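Chapter 4
Wiping a Wooden Table: What Is the Cloth Doing, and What Is the Spray Doing?

Most household manuals give the wooden table one short paragraph. Spray, wipe, buff, finished. The advice has been copied from one book to the next for so long that it has picked up an authority it never earned. In this chapter we will treat it as a claim and ask what it rests on.

Begin with the cloth. Students are usually told to fold it into quarters, work on one face, then turn to a clean one. Howard Entwistle, whose housekeeping course notes are used in the second half of this book, teaches the fold as a rule without exceptions. I have my doubts. A flat fold gives an even pressure under the palm, and that much is easy to feel for yourself. Whether it leaves a cleaner table than a cloth bunched up in the fist is a separate question, and the notes never ask it. 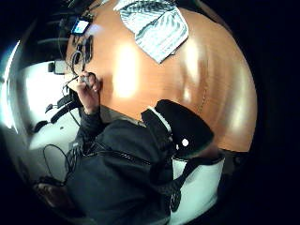 A polished surface makes the matter harder to judge. Glare hides smears from one side of the table and shows them up from the other, so two honest people can stand at opposite ends and disagree about the same wipe. Before you accept anyone's verdict, your own included, walk to the other side and bend down until the light runs along the wood.

Then there is the bottle. The Wesirby leaflet, which many students will meet in training kitchens, asks for 11 sprays on a dining table. Why 11? Freya Heywood put that question to her evening class and got plenty of guesses, none of them convincing. The leaflet says nothing about the size of the table or how fine the mist is. A figure without those details tells you very little.
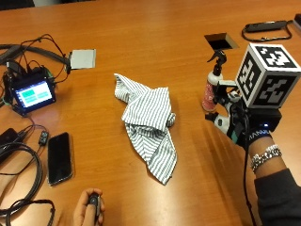

Striped cloths have their defenders too, on the grounds that dirt shows against the pale bands. Perhaps it does. It may also vanish into the dark ones. Edileuza Teixeira prefers plain white and says so at length in section 4.3, though her case leans heavily on her own kitchen.

By the end of the chapter you should be able to:

Set up a fair comparison between a folded and a bunched cloth
Check a polished table from at least 2 directions
Say what is missing from a printed instruction before following it

Key terms: buffing, glare, residue, wiping face

4.1 Folded or bunched?

Divide a table into halves with a strip of masking tape. Use the same cloth material, the same cleaner and the same number of strokes on each half, and have a partner who did not watch you judge the result.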